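Forum Rellport > Ateliers et bricolage > Bras et pinces

Sujet : Tri de légumes avec un bras d'atelier, vous y croyez ?

lroussel
Messages : 2606
19 mars 2022

Je reprends ici la discussion commencée dans le fil sur les moteurs, parce qu'on polluait. Pour ceux qui n'ont pas suivi : à l'atelier partagé Duda, on a un bras sur l'établi du fond et l'idée de départ était de lui faire poser des légumes dans une assiette. Saisir, lever, déposer. Le code s'appelle Torkudik, c'est Florian qui l'a baptisé, ne me demandez pas.

Je suis le sceptique de la bande. J'ai voté contre en janvier et je voterais encore contre. On a mis là-dedans des soirées entières pour un geste qu'un gamin fait sans regarder. Mais bon, je préfère qu'on discute sur du concret, donc Florian va poster ce qu'il a.

fgautier
Messages : 40

Présent. Alors le concret : la pince a deux doigts, on l'utilise en biais, avec un doigt qui passe sous le légume et l'autre qui vient par-dessus. Tapis vert pour que la détection de couleur ne s'affole pas, assiette blanche posée à côté. Le poivron est la pièce la plus pénible du lot, il n'a pas deux faces parallèles et la peau glisse.

Sur l'image le poivron est flou et les doigts sont nets. C'est là-dessus que je voudrais vos avis.
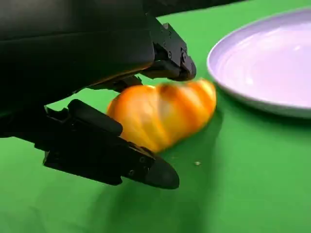 Florian Gautier
Référent robotique, atelier Duda

Mon hypothèse : la caméra est solidaire de la pince, donc les doigts ne bougent pas par rapport à elle et sortent nets quoi qu'il arrive. Le poivron, lui, bouge entre les doigts. S'il était vraiment tenu, il serait aussi net qu'eux. Donc serrage insuffisant au moment de la prise de vue, ou bien le doigt du haut ne touche pas encore.

sol_fleury
Messages : 311

Je penche pour le deuxième. Le bout du doigt du haut est tout près de la peau, mais je ne le vois pas s'enfoncer. Par contre je ne te suis pas quand tu écarts le reste aussi vite. Le rebord de l'assiette est net aussi, et l'assiette n'est pas vissée à ta caméra que je sache. Donc le bras ne se déplaçait pas beaucoup à cet instant, ou pas du tout. C'est le poivron tout seul qui bougeait. Il roule.

fgautier

Ah oui, bien vu pour l'assiette. Je n'avais regardé que les doigts.

lroussel

Donc on résume : au bout de deux mois, le robot fait rouler un poivron.

lautaro_a
Messages : 187

Lionel, tu es pénible, mais je suis à moitié d'accord avec toi. Le problème pour moi est dans la forme des doigts. Ce sont des blocs noirs à arêtes, avec un bout un peu arrondi. Sur un cube, aucun souci. Sur un objet bombé, tu as un contact minuscule en haut et un contact minuscule en bas, et entre les deux le légume fait ce qu'il veut. Il y a bien le patin plat à la base du doigt du bas, et le poivron vient s'y appuyer par un bout, mais une butée d'un seul côté n'a jamais empêché quoi que ce soit de tourner.

J'imprimerais des embouts souples en V. Chez nous j'en ai fait en filament flexible pour des tubes, 8 heures d'impression la paire, et je les ai toujours.

sandrine.f
Messages : 74

Attention avec le flexible au contact des aliments. Les couches retiennent tout. Si les légumes finissent dans une casserole, je ne mettrais pas ça.

lautaro_a

Ils finissent dans une casserole, les légumes de Duda ?

fgautier

Ratatouille du soir, parfois. On les lave.

sandrine.f

Alors du silicone moulé. Et changez le tapis : sur un tissu vert, la moindre miette reste dessus. Il y en a une juste sous le poivron, claire, à côté du bout du doigt. Pas grave pour le robot, moins bien pour le dîner.

fgautier

J'avais pris ça pour un pixel mort. Je passe l'aspirateur demain.

lroussel

Je reviens sur le fond puisque tout le monde parle d'embouts. Vous partez du principe que si on corrige les doigts, le reste suit. Je n'y crois pas. Avec des doigts parfaits il faudra encore savoir où est le centre de gravité, et un poivron est creux, lobé, jamais deux fois pareil. Ensuite il y aura la question de l'approche : l'assiette est tellement près du poivron que la moindre rotation au levage envoie un lobe contre le rebord. Ensuite il faudra relâcher sans qu'il parte à l'autre bout. À chaque étape quelqu'un me dit que c'est la dernière.

Quand j'étais chez Otimden, on avait une machine qui déposait des pièces moulées dans des bacs. Des pièces toutes identiques, toujours dans le même sens. Il a fallu des semaines de réglage à des gens dont c'était le métier. Et là on voudrait la même chose avec des produits du marché et un budget de club de belote.

sol_fleury

La comparaison ne tient pas. Ta machine devait tourner toute la journée sans raté. Si Torkudik rate un poivron sur trois, il recommence, et alors ? On n'a pas de client.

lroussel

Alors qu'on le dise comme ça. Dans la demande d'achat pour la pince il y avait écrit « tri automatisé ». Recommencer jusqu'à ce que ça passe, ce n'est pas du tri.

sol_fleury

La formulation de la demande, je te l'accorde. C'est moi qui l'ai rédigée et je l'ai un peu gonflée.

fgautier

Pour l'assiette trop proche, Lionel a raison, et ça ne coûte rien à corriger. Je l'avais rapprochée pour raccourcir la trajectoire. Je vais l'écarter de 8 cm et relancer la même séquence sans rien toucher d'autre.

Pour le serrage, voilà ce qui est réglé en ce moment : fermeture à vitesse constante, arrêt sur le courant moteur. Le seuil est bas, je l'avais baissé à cause des tomates. Il est possible que la pince se croie arrivée dès que le poivron touche le patin.

lautaro_a

Ne cherche pas plus loin. Un seuil par légume, ou au moins deux profils, mou et dur. Et une pause avant de lever, le temps que ça se stabilise. Si après ça il tourne encore, tu passes aux embouts.

sandrine.f

Et si vous le preniez par l'autre axe ? Il est couché en travers, la pince arrive en biais. En le serrant dans le creux entre deux lobes, un des doigts aurait au moins une rainure où se caler.

fgautier

J'y ai pensé, mais il faut que la caméra reconnaisse les creux. On voit une bande plus sombre au milieu et je suis incapable de dire si c'est un pli ou l'ombre du doigt. Si moi je n'arrive pas à trancher, le programme non plus.

sol_fleury

Une deuxième lampe de l'autre côté. Il y a une grosse ombre sous la pince de toute façon, ça ne peut pas faire de mal.

lroussel

Une lampe, des embouts, deux profils, une pause. Je note. Je veux bien passer voir l'essai avec l'assiette écartée, à une condition : on enregistre toutes les tentatives, y compris les mauvaises, et on poste la série complète ici. J'en ai assez des vidéos où on ne garde que la bonne prise.

fgautier

D'accord pour la série complète. J'achète un filet de poivrons et je mets les fichiers dans ce fil. Lautaro, tu peux m'envoyer le modèle de tes embouts en V, que je regarde si le pas de vis colle ?

lautaro_a

Envoyé en message privé. Vérifie l'entraxe des vis avant de lancer l'impression, le mien était prévu pour une autre pince.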